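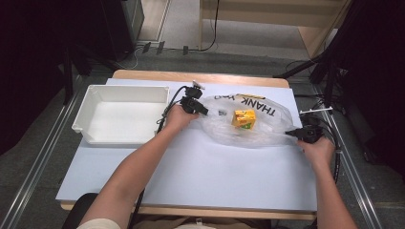
October 2021

Back at the natural dye bench after a long gap (the last real entry in here is from June, oops). I wanted to get through the onion skin batch before the skins went musty in the cupboard, and for once I weighed everything first.

Wool: 263 g of the undyed Wostano, in four skeins, scoured the night before with a drop of dish soap. The rinse water came out a sort of weak tea color, so I did it again and it was much better. Alum at 19 percent of fiber weight, which is higher than I usually go, but the last yellow batch faded so badly on the windowsill that I felt like being generous!

Skins simmered an hour, strained through the old pillowcase, wool in while everything was still lukewarm. I brought it up slowly and then got distracted by the drain (still slow, somebody please look at it) and the pot went a good bit hotter than I wanted. No felting that I can find, though skein three feels a little crunchy at one end. Could be the soap. Could be me.

Colors, in order out of the pot:
1 - strong orange gold, lovely, the one I'd show people
2 - same but patchy near the ties, I tied it too tight again
3 - duller, more mustard
4 - went in the iron afterbath for 26 minutes and came out a really nice mossy green, darker than the Prilto sample card by a mile

I have half a mind to overdye number 3 with the leftover madder. The madder jar says Botska on the lid but I'm pretty sure it got refilled from the big sack at some point, so don't trust the label if you're trying to repeat the red from the spring.

pH strips are nearly gone. The tap water read a bit alkaline again, same as last time, and I didn't correct for it.

Leftover bath is in the lidded bucket under the sink, please don't dump it, I want to try cotton in it. Snips from all four skeins are pinned to the back page, and a second set is taped inside the window for the fade test. Left half covered with foil.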